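Fosuteo teaching kit, reviewed after a long spell of use
Posted 11/13/20 by Hedvig Grønli

I should say at the start that I'm fond of this one, so please read what follows with that in mind! Fosuteo is a teaching kit from Kuster for people who want a two-armed robot to learn household jobs from demonstrations. You guide the arms through the job yourself, the software keeps the joint positions and the head camera view together, and a policy is trained on the lot. I've had it since June, and I have used it for hardly anything except small things on flat surfaces, that being what our little group cares about.

What sold me was the method underneath. Most of the kits I've tried before (Rundisa was the last, and I was quite patient with it) predict one small movement at a time, and the errors pile up until the hand is hovering over nothing in particular. Fosuteo predicts a short run of movements in one go, then looks again and blends the new plan with what is left of the old one. The idea has been about for a while, but the blending is done very nicely, and the arms move with a calm I'd grown used to living without. 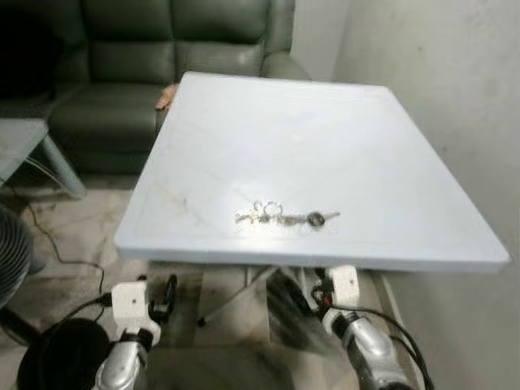

Keys are a rotten thing to pick up, if you've never tried to teach it. They lie almost flat, they shine, and the bunch changes shape the moment you touch it, so whatever the policy has learned about where to pinch is out of date straight away. Pale, glossy tabletops make it worse, as strong light can wash out the very edges the camera needs. Out of the box I got 2 good lifts in a whole afternoon and went off to make a pot of tea in a bit of a sulk.

Then I read the manual properly (I know, I know) and found the setting that varies brightness during training. I recorded 158 fresh demonstrations, moving the bunch and turning it each time, and trained again overnight. The change was lovely to see. It still fumbles when the rings stand up at an odd angle, and it will sometimes close on a blade and drag the lot sideways, but it tries again sensibly.

Grumbles, then. The log viewer, Clestik, is slow, and once my collection had grown to 2,321 recordings it took an age to open. There's no easy way to throw out a bad demonstration without stopping the session, either, which is maddening when you've sneezed halfway through one. And the chapter on two-handed jobs is thin, so expect to work out for yourself how the arms share a task.

I'd still buy it again, and I've already told Kuster what I think of the viewer.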